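Section 6: Teaching the accessory packing job

Welcome to the part of the Stonley cell guide that most packers turn to first. By now your cell is fixed in place, the safety stop has been tested (Section 5) and both arms have found their home position. What's left is the fun bit: showing the arms how you want a box filled. You know the job far better than the installer does, and the Mirnari software was written so that the person who used to pack by hand can set it up from start to finish, no programming needed!

Allow yourself one quiet morning for your first job. At our own packing hall in Flurkholm the second job took less than an hour, and people were swapping tips by the tea urn before lunch.

6.1 Before you start

1. Sign in at the panel with your own card. Jobs are saved under the name of whoever taught them, so the next shift knows who to ask.
2. Choose New job, then Box and leaflet.
3. Type in the job number from your pick sheet. Job 839 is used in this section.
4. Clear the table of tools, cups and offcuts.

CAUTION: Keep hands and sleeves out of the table area whenever the panel border is amber. Long hair must be tied back, lanyards off.

6.2 Setting the grip

Cords are the awkward customers of accessory packing. They spring, they twist, and a bundle tied by one supplier is never quite the size of a bundle tied by another. Go slowly here and the rest of the job falls into place.

1. Put an open box on the table with the leaflet already inside.
2. Press Guide on the arm you want to teach. The arm goes light and you can lead it by the wrist.
3. Bring the fingers over the cord and press Close. Start with grip level 5.
4. Lift a hand's width and wait for the panel to show Held.
5. If the bundle slips, go up one level and try again. Do not go above 13 for any cord.
6. Press Keep to store the grip.

Note: Grip on the bundle itself. Holding a cord by its plug puts strain on the joint, and the loops swing about.
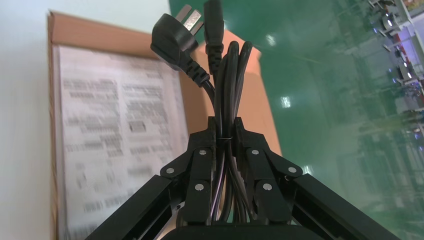
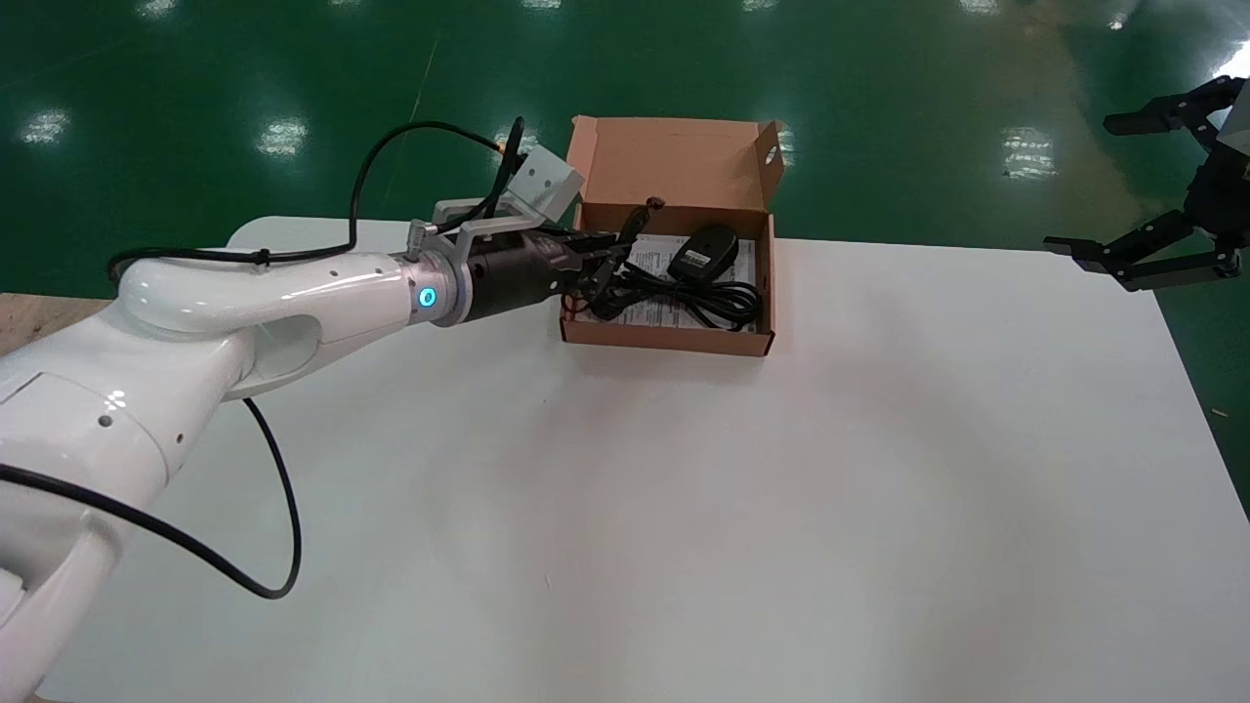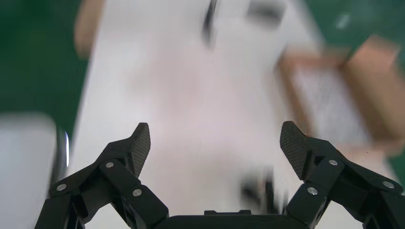 6.3 Teaching the order of work

Now join your grips together. Each stored grip appears on the panel as a coloured tile, and you drag the tiles into the order you want. Our advice is to copy the order you'd use yourself. Years of packing by hand have already sorted out which item wants to go in first, and the cell gains a great deal from that.

1. Drag the tiles into place and press Check. Any tile outlined in red needs a start point.
2. Press Walk through. The arms run the whole job at quarter speed.
3. Watch the full run with one hand near the stop button.
4. Press Pause at any point to nudge a position, then Resume.
5. When two full runs have gone well, press Save job.

CAUTION: Do not reach in to straighten a leaflet during a walk through. Press Pause, wait for the border to turn blue, then reach.

6.4 What changes on shift

The cell takes over the lifting and placing, and with it a lot of the wrist-twisting that leaves packers sore by the end of a day. The judging stays with you. A torn leaflet, a scuffed plug or a box with a soft corner is still yours to spot, and you'll have the time to look properly. Most teams find that one person can mind the cell and do the final check together, swapping over every two hours.

Please do talk through the new rota before the first live shift. Kohlhase, who supply the tables and guarding, can alter the table height if your checkers are going to sit down.

6.5 If the arm stops part way

Panel shows Lost item: the cord has slipped. Pause, put it back at the start point, press Resume.
Panel shows Box moved: push the box up to its corner mark and press Find box.
Panel shows Too tight: lower the grip by one level and repeat 6.2 from step 3.

If the same message comes up three times running, save the log and go to Section 9.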